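Blog > Food > Packed Lunches

Strawberries first, always

Last updated: Thursday, October 1, 2026

I have been packing picnic lunches since September and I'm still not tired of it! Bereket Kumsa asked me what goes on my table before it goes in the bag, so okay, let's talk about it. I like everything out where I can see it – fruit, something filling, a drink, a little treat – and I always start with the strawberries.

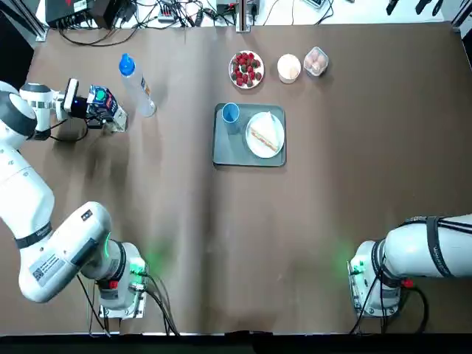
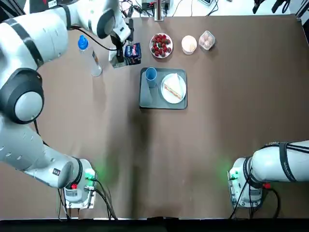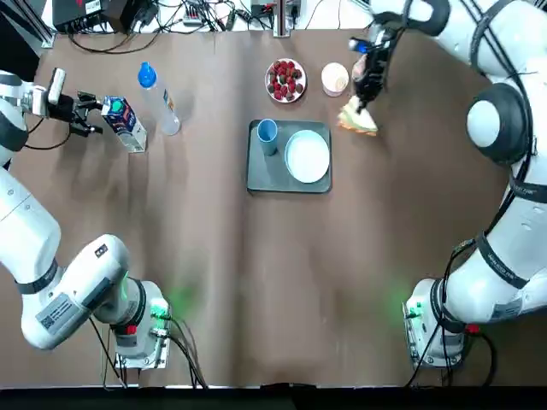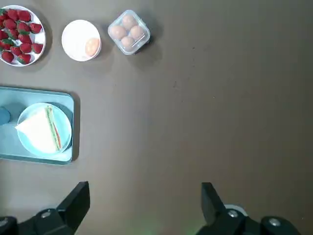

My rule with berries is to leave the green tops on until you eat them (they go mushy on me otherwise, especially on the long bus ride out to Strand). Eggs I boil the night before and peel at the park, which drives my sister nuts. Sandwiches get made last and wrapped tight. I used to bring up to 2 drinks each and my shoulder hated me for it, so now it's one water bottle and we refill at the fountain. Next week I want to try pickled carrots.

Recent posts
Is the Premano cooler bag worth it?
Two soups for a thermos
The Dodasell market on a rainy morning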